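Notes from the Bench: Two Grippers, One Old Workstation

Hello again, everyone, and thank you for all the kind replies to the last issue. Several of you asked when we would get back to the gripper comparison we started before the lab move, and I am happy to tell you that we have, and that I have been having far too much fun with it to write this newsletter on time.

For anyone new to the list, the idea is simple enough. The Plenine project wants an arm that can take apart and rebuild retired desktop computers, so the useful parts can go on to another life. Pulling a side panel or a stick of memory is fairly forgiving work. A processor is another matter entirely! It has to come down flat and square over a field of contacts so fine that one bad nudge can ruin the whole board, and that makes it a wonderful way to find out what a gripper is really like to live with.

We have two on loan to the project. The Diltura is the stiffer of the pair, with a short stroke and very little play in the fingers. The Piras is lighter, opens wider, and gives a bit when it meets something solid (I have grown fond of it, so please read the rest with that in mind). Both go on the same arm with the same small camera at the wrist, and both are driven by the Istska controller, which I complained about at length in the spring and have mostly forgiven.

The trial board sits in its own case, lid off, and we left it there on purpose. Plenty of gripper tests are done on a bare board on a clean table, with all the elbow room in the world, and that tells you very little about reaching past a fan shroud and a bundle of cables. The part is a Xeon, held by its edges, and the wrist camera is the view we steer by when we line it up with the open socket. 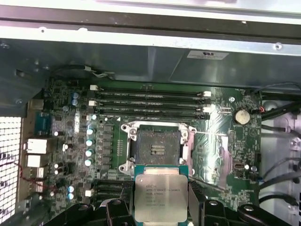
What we found with each one

We ran 22 placements per gripper over a couple of weeks, starting each one from the same tray and stopping as soon as the chip touched down. The Piras got 16 of them right on the first attempt. The Diltura did a little better on paper, though when it was wrong it was wrong with conviction, and I had my hand over the stop button more than I would like to admit. With the Piras I could feel myself relax. When a corner landed early the fingers gave way slightly, the force reading climbed gently, and the controller had time to back off and try again.

Where the Diltura won me over was in the carry. It holds the chip at the angle you picked it up at, all the way across, and we hardly had to correct for tilt at the end. The Piras lets things sag a touch if you hurry, so we slowed the last stretch down to 100 millimeters a minute, and after that the two were close enough that I would be glad to have either one.

The camera taught us something as well. A processor lid is shiny, and so is the metal around the socket, and the first version of our alignment routine kept latching onto whichever edge was catching the most light. We turned the exposure down, asked it to look for the green border of the chip, and saved 261 stills to check it against. It is much steadier now, though it still gets muddled when somebody leaves the blinds open in the afternoon.

Next up is the retention lever, a job I have been putting off, as it wants a long sideways push and neither set of fingers was shaped for that. If you have printed fingertips for something similar, or have strong feelings about rubber pads, please do write back. I read every message, even when it takes me until Saturday to answer.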